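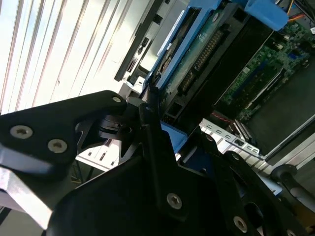
An open server chassis, with a ribbed white panel behind.

I have 2,251 unread emails and I'm finally okay with it! My friend Rodica Enache deletes everything by bedtime (she's been like that since college), and for years I tried to copy her. I made folders. I made folders for the folders! Then in December I went hunting for my grandmother's dumpling recipe and found it in a message I'd never opened, right between a shoe sale and a note from my old landlord in Lennox. So now I keep the lot, and on slow evenings I pour some tea and read four or five old ones. Last night's were mostly coupons, but one was from my dad.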